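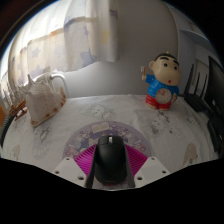

Figure 1. A computer mouse held in a hand-held gripper, over a round mouse pad.

April
Prepared by Monique Pruvost

Work and Automation, Unit 5: Teaching by Demonstration

This unit considers what happens to a job when part of it consists of showing a machine how the job is done. The main case is Jidumex, a firm that checks and repacks returned office equipment at its Flovinden site. Before the change, each packer took an item from the bin, looked it over and placed it in a carton. Packers now also spend part of each shift recording grasps with a hand-held gripper. A complete set for one type of item consists of 200 demonstrations.

Small items with curved sides, such as the mouse in Figure 1, receive particular attention in the course. The fingers must close along both flanks, and the person holding the tool must decide where on the body to take hold. Experienced packers make this choice without thinking about it. Many find it hard to put into words when asked.

Effects on the staff

Recording was at first treated as a light duty and assigned to whoever was free. Packers objected that it tired the wrist and that their daily packing target had not been lowered to make room for it. Under the present arrangement, a recording period lasts no more than 2 hours, and the target is reduced for that shift.

Pay grades proved more difficult. Management regarded recording as ordinary packing with a different tool. The staff held that it was closer to training a new colleague, a task that already carried a supplement. The supplement was granted to those who had completed 100 accepted demonstrations. Students should note that the word "accepted" gave the reviewing office considerable influence over earnings.

A further question concerns credit. Recordings are stored by shift and item type, without the name of the packer. Some employees welcomed this as a protection against individual monitoring. Others felt that their skill had been taken from them unsigned.

Reading for the next meeting: Sabatier, chapter 2; Esen, section on skill and job grading. Please bring written notes on how the supplement should be calculated.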